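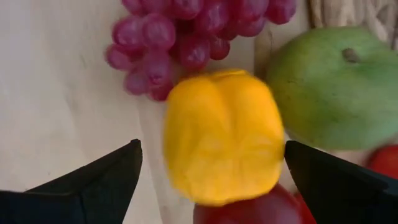 I write planner code for a living, and this gallery is all grocery sorting with two arms. Linent, our scheduler, picks which arm goes next - I've rewritten it 6 times!

The leek's root end is on the wood and its leaves are back on the mat, so one grasp point never suits the lot.

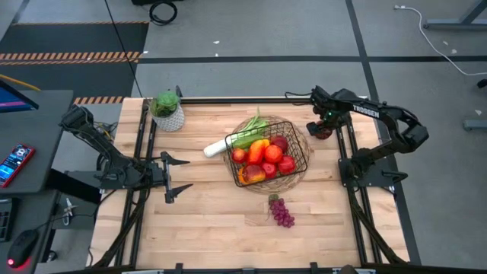
How does Linent stop the arms bumping?
Each arm books a chunk of space before it moves, and the other one plans around it.

Grapes are my favourite headache, as the edge of a bunch is so hard to pin down.
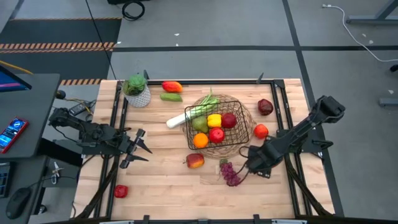 Inês Seixas reckons I should replan every 200 milliseconds and quit fussing over perfect paths.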